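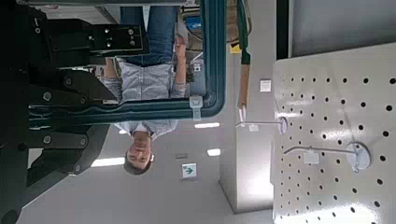
Plarnen Workshop
Tool storage and wall layout – minutes of the November meeting
Tuesday, start 9:40 a.m.
Present: workshop lead, stockroom, purchasing, facilities, bench staff (day shift), grounds.
Apologies: bench staff (late shift). Written comments received and read under item 4.

1. Minutes of the previous meeting

Accepted with one correction. Under item 6, "hook rail" should read "hook plate." The rail was dropped from the plan in the spring and should not appear in any current list. Stockroom to fix the wording in the filed copy.

2. Matters arising

2.1 The shelf by the roller door has been lowered. Facilities reports that the brackets are fixed into block and that the old holes are filled but not painted. Painting is held until the wall above the sink is done, so that one can of paint covers both.

2.2 The drawer labels were reprinted in the larger type. Grounds asked for the same size on their own drawers. Agreed. Stockroom has the template.

2.3 Job 2673 (replacement of the cracked vise jaw) is closed. Job 3736 (pegboard, main wall) stays open and is taken under item 3.

2.4 The order from Roltimon arrived with one carton short. Purchasing has raised it and has been told that the missing carton left the depot in Bragança on a separate pallet. No date given. Carried to the next meeting.

3. Pegboard, main wall (job 3736)

3.1 Facilities gave the position. The panel is up and level. The spacers behind it leave enough clearance for the back of a standard peg, but the longer pegs from the old board touch the wall before they seat. These should not be forced. A forced peg pushes the panel forward between fixings and the holes wear oval within a few months, as they did on the old board.

3.2 The long pegs are to be taken out of the shared tray and boxed. Purchasing asked whether they could be cut down. Bench staff tried this on two pegs. The cut end has to be dressed with a file before it will pass through the hole cleanly, and the time spent is more than the peg is worth. Not pursued.

3.3 Spacing between tools. The draft layout set one hand's width between all items. Bench staff said this is too tight for anything that hangs on a loop or strap, which swings when the tool beside it is lifted off. Agreed that looped and strapped items go at the ends of a row, with nothing to the outside of them.

3.4 Height. The top row is to be within reach from the floor for the shortest regular user. Heavy items go no higher than the middle row. Facilities will mark both lines on the wall beside the panel in pencil first, and in tape after two weeks if no one has asked for a change.

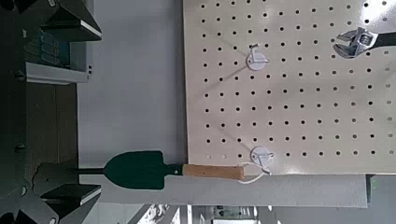 3.5 Choice of hook for light hand tools. There are three types in stock: the bent wire peg, the double prong, and the round base plate. Bench staff prefer the wire peg for speed. Stockroom prefers the base plate, which stays where it was put. The white ones on the cream board, set one directly below the other, were taken as the basis for discussion. Points noted: the plate bears flat on the panel and covers the holes behind it, so the exact hole position no longer matters; the projecting wire is small, and suits a light tool with a loop or a drilled handle; the lower hook sits close to the bottom edge of the board, so whatever hangs from it will reach past the panel. Grounds saw the last point as an advantage for trowels, as any dirt falls clear of the board. Bench staff saw it as a problem wherever there is a work surface underneath. Agreed that the lowest position may be used for hand tools shorter than a forearm, and only where the space below is not in use as a bench.

3.6 Adjustable wrenches. These stay on the board and do not go back in the drawer. The jaw is to be closed before hanging. Purchasing asked whether they should hang by the head or by the hole in the handle. Views differed. The head is quicker to put back, and the handle hole holds better when the panel is knocked. Both to be allowed until the end of the trial.

3.7 Load. No test figure is available for the base plate hooks. The Dosuna sheet that came with them covers fitting and cleaning only. Purchasing to write and ask for a rating. Until there is an answer, nothing heavier than a small hand tool is to go on them, and wrenches are to use pegs.

4. Garden hand tools

4.1 Grounds asked for a fixed place for trowels and hand forks on the main wall. At present they are kept in a bucket by the side door and tend to travel. The late shift's written comment was against: the main wall is for bench tools, and soil ends up in the vise screws. The day shift had no objection provided the tools are brushed off first.

4.2 Agreed that garden hand tools may go on the main wall, lower rows only, for the length of the trial. A brush is to be kept on a nail inside the side door. Wooden handles are to be wiped dry before the tool is hung up. Grounds will oil the handles once in the winter with the same linseed oil used for the mallets.

4.3 The handles with a thong through the end can go on any type of hook. Those without need a double prong, with the neck of the tool resting between the prongs and the blade facing the wall. Grounds to sort the bucket on that basis and bring a count of each kind to stockroom.

4.4 The question of color bands on handles was raised again. Grounds uses green tape. Stockroom already uses green for metric sockets. Grounds will change to white when the present roll is finished.

5. Outlines and labels

5.1 Painted outlines on the panel were turned down. The paint fills the holes, and an outline is wrong as soon as a tool is replaced by another make. Vinyl cut shapes were turned down on cost.

5.2 Small labels above each tool were agreed. Black type on a pale ground, name of the tool only, no stock number. Stockroom noted that the number will still be needed for reordering and will keep it on the plan sheet. The plan sheet goes inside the cabinet door, drawn to the hole grid, with rows lettered from the top and columns numbered from the left.

5.3 Labels are not to be stuck on until the end of the trial. Pencil on masking tape until then.

6. Purchasing

6.1 Approved: 16 round base plate hooks, white, same as those fitted. This covers the lower rows and leaves a few spare in the tray.

6.2 Approved: one box of double prong hooks, short back, to replace the long pegs boxed under 3.2. Purchasing to check the back length against the clearance before ordering, and to ask for a sample if the sheet does not give it.

6.3 Not approved: second pegboard panel for the wall by the compressor. Facilities reports that the wall is uneven there and would need battens across the full width. To come back with a cost.

7. Floor and bench clearance

7.1 Cables and loose hardware are to be put away at the end of each shift. Items left out will go in the gray crate under the stairs. The crate is emptied on the last working day of the month and unclaimed parts go into general stock.

7.2 Hanging straps are to be kept above head height or hooked back. One was found across the walkway to the sink. Facilities to fit a cleat.

8. Other business

8.1 Late shift asked for a second tape measure on the board. Agreed, from stock.

8.2 The light over the drill press flickers at switch-on. Facilities will change the starter first, then the tube.

8.3 The spelling of the supplier's street in the address book is wrong, and two deliveries have gone to the unit next door. Purchasing to correct.

Actions

Stockroom: correct previous minutes (1); box the long pegs (3.2); draw plan sheet (5.2).
Facilities: pencil height lines (3.4); cost for battens (6.3); strap cleat (7.2); starter (8.2).
Purchasing: missing carton (2.4); load rating (3.7); hook orders (6.1, 6.2); address (8.3).
Grounds: sort and count hand tools (4.3); brush at side door (4.2).
Bench staff: keep a note of any tool that falls or is hung in the wrong place during the trial, with the row and column.

Meeting closed 10:55 a.m. Next meeting on the same weekday, same start time, in the stockroom if the heater there has been repaired.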